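Clearing rubbish from a guest bedroom: bedside area and waste bin

Last updated: December 2, 2022

Print this page | E-mail this page

This page covers the bedside area of a short-let bedroom between guests: nightstand, open shelf, waste bin and the floor beside the bed. It applies to the single-bed layout used in the Hemmont and Morkby flats. Bathrooms and kitchens are dealt with on separate pages. Bed linen is mentioned only where it affects the order of work.

What is needed

One roll of thin bin liners, one large sack for the landing, a pair of gloves, two damp cloths and one dry cloth. A hand brush is useful where the carpet meets the skirting board. Spray cleaner should be applied to the cloth and kept off the wood.

Order of work

1. Open the window and switch on the ceiling light. Bedside lamps alone do not show crumbs on a brown carpet.

2. Leave the bed as found until the rubbish is out. Wrappers and tissues are often caught in the folds of a duvet that hangs to the floor, and stripping the bed first scatters them. Lift the hanging edge, look along the carpet, then lower it again.

3. Collect everything from the top of the nightstand. Food packaging and loose paper go into a bag. Chargers, glasses, jewellery and medicines go into a labelled envelope, however worthless they look, and are held for 6 weeks.

4. Open the drawer fully. Check the back corners by hand as well as by eye. Close the drawer before moving to the shelf, as the open front blocks the light.

5. Check the open shelf below the drawer. Dark interiors hide hair grips and coins. Wipe from back to front.

6. Stand the waste bin in front of the nightstand, clear of the duvet. Gather the neck of each bag before lifting it and support the base if the contents are heavy or sharp. Thin printed carrier bags tend to split at the side seam.

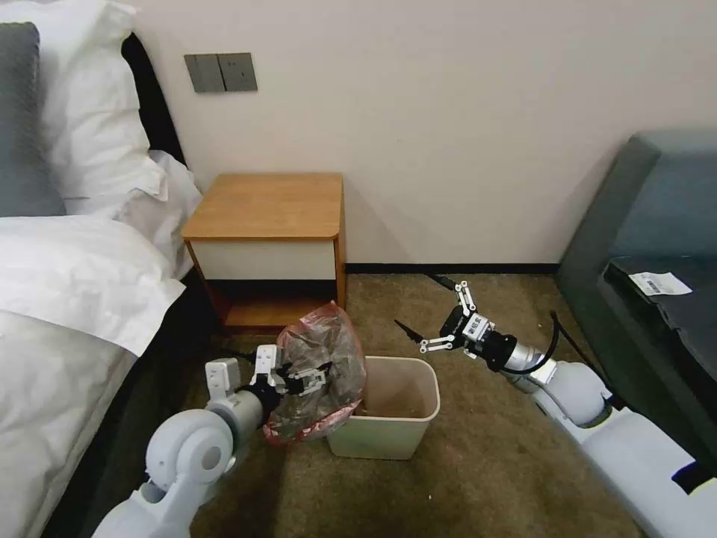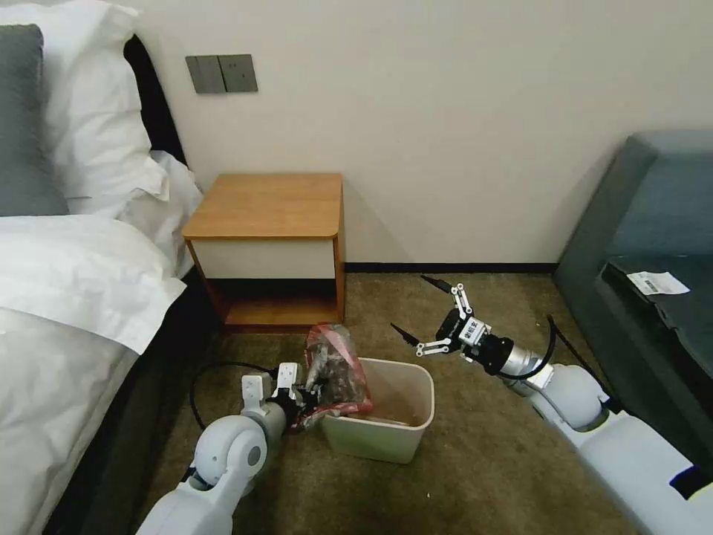

Bag held near the bin, bed still unstripped.
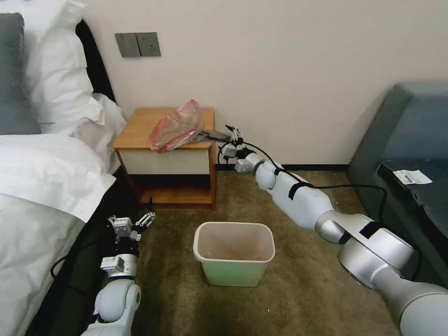
Does the bin need a liner if guests only put dry rubbish in it?

A liner should be fitted in every case. Bare plastic picks up stains from tea bags and fruit peel, and a rectangular bin is slow to scrub in the corners. Fold 4 cm of liner over the rim and press out the air so that it lies against the sides.

7. Empty the bin into the large sack. Tip it slowly with the mouth inside the sack. Loose items at the bottom are to be picked out with a gloved hand; knocking the bin against a door frame marks the paint.

8. Wipe the inside and the rim, dry both, and fit a new liner. Do not store spare liners underneath it.

9. Wipe the nightstand top with a damp cloth, following the grain, and dry it at once. Any bag that has been set down on it may leave a ring of grease. Treat this with one drop of washing-up liquid on the cloth.

10. Wipe the wall switches with the dry cloth only. Fingerprints show clearly on grey plates.

11. Strip the bed, shake each pillow, and brush the strip of carpet beside it before vacuuming.

Capacity

The Urnell liners supplied since May are marked for 271 g of mixed dry rubbish. This is low. Bottles and takeaway cartons should go directly into the large sack, which is marked for 400 litres and is shared between the rooms on one landing.

Final position

Return the bin to the side of the nightstand furthest from the pillows. It should stand flat on the carpet and must not touch the bedding. The shelf stays empty unless the flat has a printed guide, in which case the guide lies face up at the front.

Comments (3)

crumbtray: Step 2 is the opposite of how I was taught (bed first, always) but I tried it and found two socks and a fork under the duvet edge. Will stick with it.

Landing4: Is the liner weight a misprint? Ours from Crăciun are thicker and hold far more than that.

pell_m: Reply to Landing4, same figure is printed on my box. We double them up at weekends.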